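Project report: the hand-held gripper
By Jouko Seppälä
Mon 12 February

So the fingers were the part that nearly finished me off. I'd started the build in December thinking the handle would be the hard bit, and it ended up being an afternoon's work with the plans from the Mornar shared workshop and a file. The fingers took 32 prints. I've kept most of them in an ice cream tub, and my sister reckons they look like seashells.

The idea is pretty simple. You squeeze, the two fingers come together, and the ribs bend so the finger wraps a bit around whatever it's touching. Stiff ribs just shove a round thing away (ask me about the jam jar). Floppy ones fold up and the thing slides out the bottom. I went back and forth on rib spacing for weeks, and the version I settled on is the one I'd named Skukidach, after a typo in my own notebook that I never fixed.

I chose purple for the final set - magenta, if you want to be fussy about it - so I could tell them from the grey test ones at a glance. They sit inside the white plates, three holes down each plate.

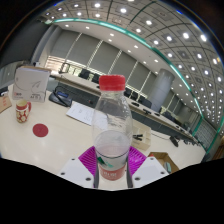 Closing in on the red-capped bottle, one purple finger each side.

Bottles turned out to be my favourite thing to practise on. They're smooth, they tip over if you come in crooked, and you find out very quickly if one finger is getting there before the other. Mine was, for ages! The left linkage had a sloppy pin, and I'd blamed the print, the screws and the weather before I thought to look at it. A new pin cost me next to nothing.

The heaviest thing I've lifted so far weighed 408 grams on the kitchen scales, and I could hold it while I walked across the room. Anything flat is still hopeless. I can't get a coin off a table and I've mostly stopped trying.

Next term I'd like to put a spring in the handle so my hand doesn't cramp, and have a go at softer filament for the tips. I've also got to write up the wiring properly, which I keep putting off.

Comments

tessellate: Did you glue the ribs or print it all in one go? Mine keep splitting at the base.

Jouko: All in one, laid on its side. Slow it right down for the bottom layers.

Marg in the shed: Love the colour. Coins are awful, try a bit of rubber glove on the tip.

Recent projects

Clidar: a room scanner on a lazy Susan
Orozco plant waterer, part 2
Garage door opener, second attempt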